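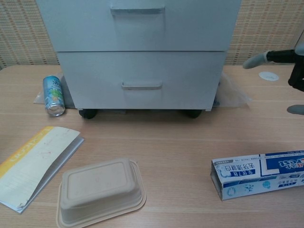 ## grindaler-desk

Clips from our robotics club's desk-clearing project, recorded in September. The task is to pick up loose trash (cans, cartons, food containers, plastic film) and leave the two-drawer cabinet where it stands.

**Size:** 1,461 clips. The sign-up sheet promised 2,000. Almost 700 have no label beyond "trash."

**Known problems**

- One desk, one cabinet. I doubt anything trained on this works on a second desk.
- Clear film is labeled by guesswork. Two labelers rarely drew the same edge.
- "Success" was marked by whoever was driving. Treat that column as opinion.
- The booklet counts as trash in `butitz/` and as keep in `zoven/`. Still not fixed.

Please don't quote the club poster's accuracy number. It was scored on training clips.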